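Two-arm table sorting build, problem with the cable on the right arm

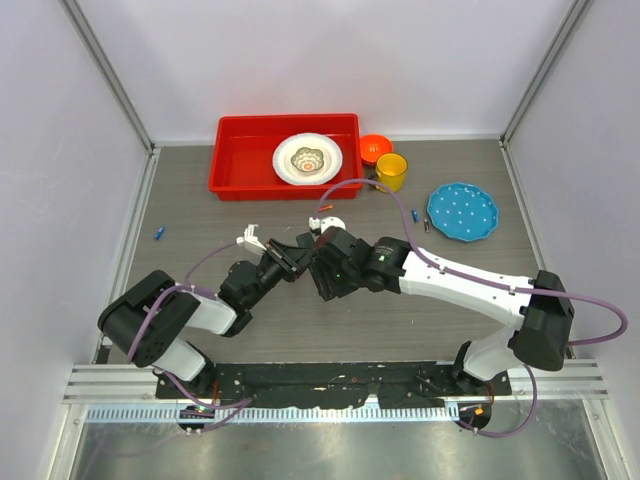 Lockyer Shared Workshop, Robotics Bench Group

v_stan
Posted 2018-12-13

Hello all. I want to ask for advice on the two-arm build before I change something which I will regret. The task is the same as I wrote in the first thread: clear the table, dishes go into the red tray, batteries go to a box outside. Arms are on the black strip at the front, walls are up, both grippers can meet near the center and this part I am happy with.

My trouble is the purple cable on the right arm. It goes up from the bracket in a high arch, comes down to the wrist, follows the forearm and then makes the big loop after the elbow. When the arm reaches toward the back wall for the yellow cup, the arch touches the cup before the fingers do. I have logged 1,209 attempts since April and when I read the notes, the cable is the most common reason of failure. The gripper itself is very seldom guilty.

I see two possibilities. I make the arch shorter and fix it along the forearm with clips, or I turn the bracket so the cable leaves to the outer side. Which one would you do first?

Vesela Stan

derkow_bench
Shorter arch, no question. You have plenty of slack in that loop at the right, so move the slack there and clip the rest flat on the white forearm. The screw holes are already there for a clip.

mizanur_t
I don't agree with derkow_bench. If you clip it flat, the wrist has no free cable to turn with, and then the connector takes the pull every time. I lost 3 connectors this way on my old arm. Turn the bracket first. It costs you one evening and you can turn it back.

derkow_bench
You lost connectors because you clipped right up to the wrist. Leave a hand's width free before the last clip and it will turn fine. Mine runs like this for two years.

mizanur_t
Your wrist does not turn as far as this one. She is picking small cylinders which lie down on the table, so the fingers must come in at every angle. For plates only, I would maybe say the same as you.

kavura77
Sorry to go a little sideways, but why is the cup so near to the wall? Cup and orange bowl are both at the back, right beside the tray. Bring them forward by a palm and the cable problem is half gone. Also the small blue cylinder far on the left should be easy for the left arm, so you can test the two arms separately.

v_stan
Thank you for the quick answers.

kavura77, I put the things in different places on purpose. If the arm can only take a cup from the middle, then I have made a machine that needs a tidy table, and a tidy table does not need a machine. But you are right about testing the arms separately, I will do this.

mizanur_t, how much did you turn your bracket? Mine has only the fixed holes, so I would need to print a new one. The Derkow file that everybody uses has the rounded part on the wrong side for me.

mizanur_t
I turned it by 51 degrees, but this number is only good for my arm. Print one with a long slot in place of round holes, then you can try several angles with the same part. I can send you my drawing. It is ugly but it fits.

Mizanur Thambiah

dredodeo
One more thing, to whoever wants to answer. Is it wise to put the plate with the small flower dish on top? With the dish on it, the plate can't be moved without the dish sliding. My own script always takes the top thing first and then the bottom thing, and it must know which is which. The wavy edge of that dish confused my finger planning very much.

v_stan
dredodeo, when they are in the tray I leave them alone, this is their final place. For the blue plate at the right I do have a problem, the fingers don't go under the scalloped rim every time. But please let us keep this for another thread, or I will never finish with the cable.

derkow_bench
Fine, print the slot version, I will not fight about it. But put at least one loose clip behind the elbow. The left arm needs it too, the thick loop there hangs over the elbow and down the side, and sooner or later it goes into the joint.

v_stan
This I accept from both of you. Plan is now: slot bracket on the right, one loose clip behind each elbow, arch a little lower but not flat. Mizanur, please send the drawing. I will write again after the next test with the cup at the same place.

kavura77
Please write also how wide the slot is. I need the same part for my table.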